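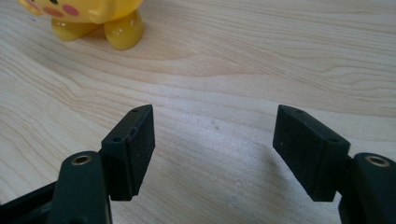 The Morkthorpe toy and game fair takes up both floors of the old drill hall, and we got there just after ten in the morning, when the queue was still inside the gate. Entry is by coloured wristband and you can come and go all day. Upstairs is mostly board games and model kits. Downstairs is where the small figures are, and that was what we had come for. The tables down there have a pale top with a strong wavy grain, and a glossy yellow figure with a pinkish-red cheek and two stubby legs stands out well on it. The darker pieces were harder to pick out under the hall lights.

The biggest display belonged to Usari, a collectors' club that has been going for years. Their catalogue lists 3,787 figures, and 114 of those were out for people to look at. Nothing on their tables was for sale, but they were happy to talk about moulds, paint wear and which plastics go cloudy. I asked about cleaning. Lukewarm water, a drop of dish soap and a soft toothbrush - no solvents, and keep the brush off printed faces.

Sandhu had the next bay, selling second-hand figures from shallow trays sorted by colour. Prices were fair and marked on every tray. I bought a green frog and two spare bases, then went back for a third.

Flastotent make their own line and ran a short talk at one o'clock on how a figure gets from sketch to shelf. A first run is 1,000 pieces, and they go to 2,000 if the shops reorder. They passed around unpainted samples, which were lighter than I expected. The talk started late and the microphone kept dropping out, so sit near the front.

Food was a sausage sizzle and a coffee van, cash only at both. Parking is on the grass behind the hall and gets muddy near the fence. The next fair is in December, same venue, and doors open at nine for early tickets.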